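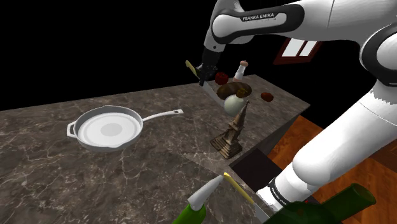 Students in the robotics club at Jeslow Community College are spending this semester teaching a robot arm to clear a kitchen counter, and so far they have done all of it on a computer.

The project, called Zivus, runs in simulation. Club members load a virtual kitchen with a marble countertop, a frying pan, bread, bottles and knives, then write the code that tells a simulated Franka Emika arm what to pick up and where to put it. The knives have yellow handles, which makes them easier for new members to find on screen.

"A knife is a hard thing to start with," said Noemi Van Dusen, a second-year student who leads the programming group. "It's thin, it lies flat, and if you grab it in the wrong place it swings. We wanted to get that over with early."

The club meets in the Zamora Building at 6 p.m. and has 3 teams. One works on grasping, one on planning the path of the arm, and one on building the kitchens. The third team changes the layout before each meeting, so that the code can't depend on an object being in the same spot as last time. Students add things that don't belong on a counter, too, such as a small tower figurine, to see how the program handles shapes it was not written for.

Each version of the code is run 100 times overnight on a computer in the lab. A run counts as a success only if the object ends up in its assigned place and nothing else is knocked over. Since the project began in January the club has logged 1030 runs. Van Dusen said the bread gives the least trouble and the bottles the most - they tend to roll when the gripper touches them.

Faculty adviser Marlies Wieser said working in simulation lets more students take part, including those who have never handled hardware.

"If someone makes a mistake, we reset and go again," Wieser said. "They learn to read the log and find out what happened. That takes up most of a meeting, and it should."

The club plans to enter Zivus in the Gurnier Student Robotics Challenge in April. Teams there are given a kitchen they have not seen before and have two hours to adjust their code before the scored runs begin. Jeslow entered for the first time last year and did not reach the final round.

New members can join through the end of the month. Some programming experience is helpful but not required, and students who want to work on kitchen layouts do not need any.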